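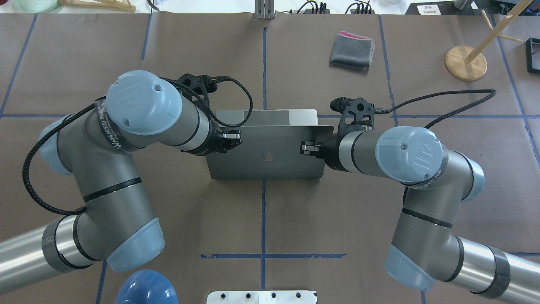
紙を敷いた作業台とノートパソコン。

中古ノートパソコンを売る前の掃除と梱包

ノートパソコンを手放す決心がつくまでに、私の場合は二年かかった。つかない理由はいつも同じで、中に何が入っているか思い出せないからである。思い出せないものはたいてい要らない。それでもバックアップは取る。

1. データを逃がす
外付けドライブに丸ごとコピーする。整理してから移そう、などと考えると12月になる。写真フォルダの「新しいフォルダ(8)」もそのまま持っていけばよい。コピーが済んだら、ファイルをいくつか実際に開いて確かめる。

2. アカウントから抜ける
クラウド、音楽、メールの順にサインアウトする。「探す」系の機能も必ず切っておく。これを忘れると、買った人から丁寧な文面の、しかし目が笑っていない連絡が来る。私は一度もらった。

3. 初期化
機種ごとの手順はメーカーの案内に従ってほしい。電源アダプタはつないだまま行う。進行状況のバーは残り一分からが長いので、お茶を淹れるならここ。

4. 外側を拭く
電源を切り、アダプタを抜いてから始める。台には紙か布を敷く。天板を下にして置いたとき、砂粒ひとつで値段が下がるのを防ぐためだ。
布はマイクロファイバーを固く絞って使う。洗剤を本体に直接吹きつけるのは論外。キーの隙間はやわらかい刷毛で手前に掃き出す。何年分かのパンくずと対面することになるが、目をそらさず進める。
シールの跡は、ぬるま湯を含ませた布をしばらく当て、端から指の腹でこする。爪を立てると、シール跡が傷跡に昇格する。

5. 写真を撮る
出品用なら、天板、底面、画面、キーボード、それに傷。傷は隠すより寄って撮ったほうが話が早い。窓際の曇りの日がいちばんきれいに写る。自分の顔が画面に映り込んでいないかも見ておくこと。

6. 包む
持つときは左右を両手で支え、画面の縁だけをつまんで持ち上げない。閉じた本体を柔らかい紙で一周、気泡緩衝材で二周。箱は四辺に指二本分の余裕があるものを選び、隙間は丸めた紙で埋める。ふたを閉じて軽く振り、音がしたらやり直し。
アダプタは別に包んで横へ。本体の上に載せると、配達中ずっと本体を叩き続ける小さなハンマーになる。

7. 発送
補償つきの方法を選び、控えは相手の受け取り連絡が来るまで捨てない。私は控えを冷蔵庫に貼っている。前回の分もまだ貼ってある。

最近の記事
・外付けドライブに名前をつけるときの注意
・引き出しの中のケーブル28本を分類する
・キートップを外す前に読んでほしいこと
・200円の刷毛でどこまで掃除できるか
・プリンターとの和解、その後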